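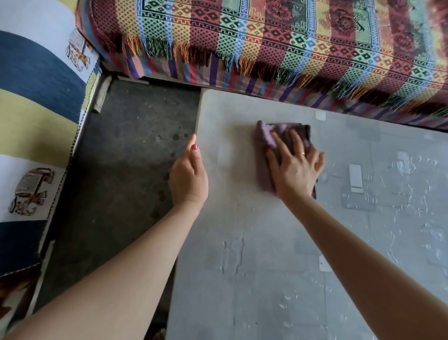
2019-06-10

So I finally bought a refractometer. I've been putting it off for two honey seasons because I had it in my head that they were fiddly lab things for people in white coats, and then Evangelia Makris from the bee club let me have a go with hers and I went home and ordered one the same night. It's a Chacko, the plain handheld sort with the little flap and the eyepiece, no batteries, 36 dollars plus postage to Nildale. There's a digital one for 320 and I looked at it for longer than I should have, but I've only got four hives!

If you've never used one, you smear a drop of honey on the glass, close the flap, point it at the light and look through. There's a blue part and a white part, and where they meet you read off a number. On mine the scale goes straight to water content, so no sums. Some of the cheaper ones are made for wine or fruit juice and only show Brix, and the range stops well short of where honey sits, so do check before you order (ask me how I know - I have one of those as well, it's very good on oranges).

The bit that took me a whole evening was calibration. I'd read that you just use distilled water, which is true for the low range ones, but on a honey scale the water line is nowhere in sight. You need an oil or a little test block. Mine came with a block and a tiny bottle of contact fluid, and a leaflet folded so small I threw it out with the packaging and had to go back through the bin. Then you turn the screw under the rubber cap until the line sits where the leaflet says. I went past it three times. A quarter turn is a lot.

Temperature matters too. Mine says it corrects itself, but only between 10 and 30 degrees, and the shed in June is not always in that range first thing. I carry it inside now and leave it next to the honey for half an hour so they're both the same, and the readings have stopped jumping about.

Anyway, results. The early jars from the October frames came in at 17.2, which I was very pleased with. The bucket from the back hive was 19.1, and I'd suspected as much, it always looked thin running off the spoon. That one's going in the kitchen for us to eat quickly and I won't be selling any of it. I did the same bucket top and bottom and got two different answers, so stir first, then test.

Vunness do a case for it that costs nearly as much as the thing itself. I'm using an old glasses case with a sock in it.

Next on the list is a proper set of scales, because the kitchen ones and the post office don't agree. I put the same jar on both, 746 grams at home and 731 at the counter, and I'd like to know who's right before I print any more labels. Evangelia swears by her Lurnenus bench scale but she got it second-hand and can't remember the model. If anybody has one, leave me a comment and tell me what it's like with small jars.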